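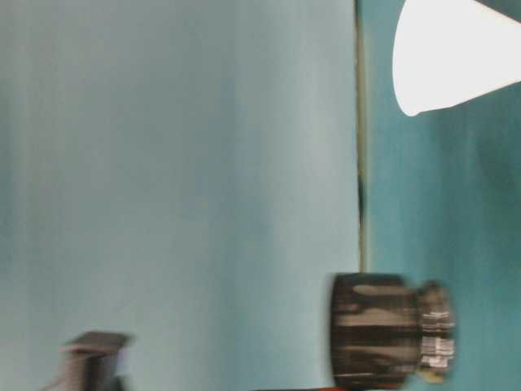

Matte wall paint drying with vertical streaks – second coat or sand first?

Asked in Painting and Finishing

I have a hallway wall, drywall, previously a satin beige. I washed it, spot primed the patches and rolled one coat of Sirko matte in a light gray-blue. After drying overnight there are vertical streaks visible from the stairs, mostly in the afternoon when light comes in from the side. Straight on they disappear. Room temperature was 72 F, the heat was running, and I used a 3/8 inch nap roller. The can says recoat after four hours.

Do I put the second coat straight over this, or does the wall need to be sanded flat first? I have one gallon left and would like to avoid buying another.

3 answers

Accepted answer

Run your palm across the streaks first. If you can feel ridges, they are roller edge lines and a second coat will not hide them. Sand with 220 on a pole sander, wipe the dust with a damp microfiber cloth, let it dry, then recoat. If the wall feels flat, you are looking at uneven sheen or thin coverage, and the second coat normally takes care of both.

For the second coat:

Turn the heat down two hours before you start and close the vent nearest the wall. Warm moving air shortens the open time of any matte latex.

Box what is left if you have it in more than one container.

Cut in one section at a time, not the whole hallway. The cut line should still be wet when the roller reaches it.

Load the roller fully, work in strips three feet wide, and finish each strip with light strokes from ceiling to baseboard, all in the same direction. Do not go back into a strip after you have moved on.

A 3/8 nap is fine on smooth drywall. If yours has orange peel texture, go to 1/2 inch.

You also said spot primed. Patches over old satin can absorb at a different rate from the rest of the wall. If the dull areas line up with the patches, prime the full wall before the second coat.

57 people found this helpful

Answer 2

Had this with Lolmont eggshell, same thing. Bought a better roller cover and it went away. The cheap ones shed and leave lines.

Answer 3

Agree with the accepted answer except on the recoat time. Four hours is a minimum. In December with the windows shut I leave it overnight. Also, an extender helps – I use the Iria one, dose per the label. Too much and the paint sags.

Comment from asker: No ridges by hand. Recoating tonight with the heat off, no extender.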